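Bench notes – June, started just after 9:30

Coffee first, then the bins. I've been putting off the restock of the odds-and-ends collection for so long that the cupboard door doesn't close anymore, so today is the day. If you're reading this because you can't find something, skip down to the shelf part.

Quick recap for whoever missed the spring shuffle. We keep a collection of everyday objects for the handling and sorting work, and it grew the way these things do: somebody brings in a thing from home, somebody else orders a pack of something cheap, and then half of it ends up in a desk drawer. The list I inherited said 104 items. I went through every box this morning and came up with 99. I'm fairly sure I know where a couple of the missing ones went (look in your own drawers, please!) but the rest are a mystery and I'm not going to lose sleep over them.

New labels are on. I used the Prerutura label stock, the matte kind, and so far I like it a lot better than the glossy rolls. It takes a pencil, and you can peel it off without leaving that gray gunk behind. The only catch is that it won't stick to anything with a rubbery skin. I tried it three different ways on the soft toys and gave up – those are getting a tie-on tag through the storage bag, and the tag stays with the bag.

10:45. Sorted the garden and cleaning stuff, which was the messiest box by a mile. Rule from now on for spray bottles: they get emptied, rinsed, and left open overnight on the drying rack before they go into the collection. I don't care if the label says it's only soap. We had that sticky patch in May and I was the one on my knees with the scraper. Flower pots get a wash too, including the bottom, where the old potting mix likes to hide in the drain holes. I found a whole dried-up root ball in the big terracotta one. Lovely.

Toys are their own box now. I had them mixed in with the kitchen things and it made no sense, every time I wanted a ladle I got a handful of animals. The animals are great for variety, by the way. Legs, tails, necks, nothing lines up with anything, and they never lie the same way twice. More of those, fewer identical blocks, if anyone is near a thrift store this month.

Mixed set in the big gray bin before lunch: yellow flower pot, spray bottle with the blue trigger, the tan dinosaur with the orange-brown back. I like this combination. One wide open mouth, one awkward trigger, one long skinny tail, and they're all different enough that you can tell at a glance what's what.

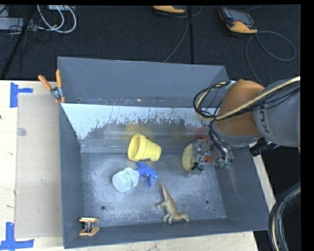
How often should the bins be wiped down? Once a week for the floor and the corners, plus any time something has spilled, using a damp microfiber cloth and plain water.

I'm writing that in here because I've been asked it twice now and I keep giving different answers. Please don't use the Driretti degreaser on the bins. It's wonderful on the bench tops but it leaves a film on painted surfaces, and then the dust sticks to the film and you're worse off than before you started. I did one wall of the spare bin with it as a test and I can still find the edge of it with my fingertip.

1:15, after lunch. Shelf part, as promised. The new Zamora racking is up along the back wall and it's solid, no wobble even with the tool crates on the bottom. Top shelf is light stuff and empties. Middle shelf is the working collection, boxes facing out, labels on the short side. Bottom shelf is anything heavy or breakable. The shelf pitch is a bit mean for the tall boxes, so I moved two of the supports up a notch and lost some room at the top. Fine by me.

The Gosetti crates don't nest properly with the lids on, I had forgotten that. Stack the lids separately, upright, in the gap beside the sink. 69 things are boxed and labeled as of now. The rest are on the drying rack or on the long bench waiting for bags, so please don't "tidy" them back into the cupboard, I've got them in an order that makes sense to me.

Side note on bag sizes: the medium zip bags are too short for anything with a trigger head, the zip pops open as soon as you lift it. Large bags for those. I've used up the large ones, so they're on the order sheet along with more tie-on tags and a new scraper blade.

3:40. Slowing down. Kitchen box is next and I don't want to start it this late, it's all lids without pans. Tomorrow: finish the bags, wash the second batch of pots, update the shared list so it matches the shelf, and find out who has the good scissors.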